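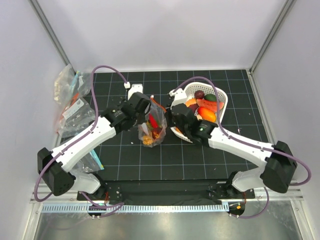

Clenosville, July

# Two-arm cells at Ekent: questions we receive about the working rules

These answers are for operators and for visitors who will work next to a cell. The full text is in the Harries rulebook, and where the two differ, the rulebook is right.

## Can I put my hand in while the arms are standing still?

No. An arm which stands still can be waiting for its next command. Press the stop, look at both arms, and only then reach in. A green light on the wrist is not a permission to enter.

## Why must the cables make such a high arch near the gripper?

The wrist needs free length to turn. Please do not tie the purple cable tight along the forearm because it looks tidier. We check its whole path, from the gripper back past the elbow, at the start of each shift. If the outer skin has a cut, the cell stays off and you write form 44.

## What may lie on the grid?

Only what the task sheet lists. For the packing task this means the zip bags, the basket and the produce pieces. Keep the spare bags along the side, so that the middle is free for both grippers. Tools, cups and phones stay outside, also for one minute.

## Is it allowed that both grippers work at the same bag?

Yes, when the task sheet says "shared object". Then the lower speed limit applies to both arms, and one operator has command of both. Two operators with one arm each is not permitted in Clenosville.

## How do I set back the pieces after a run?

- Stop the arms first.
- Empty the bag into the basket and count against the sheet.
- Put a bag with a torn zip strip in the waste — do not repair it with tape.
- Wipe small crumbs and specks from the black surface.

## Must I report a light touch between the arms?

Yes, every touch, also when there is no mark. Write the run number in full, for example 1582, and the time. In run 990 the touch was reported one shift later and we had to repeat all checks on both wrists.

## Does the Altent training count here?

It counts for the theory part. The practical part you must do again on our cells, before your first run alone. Ask for it at extension 3474.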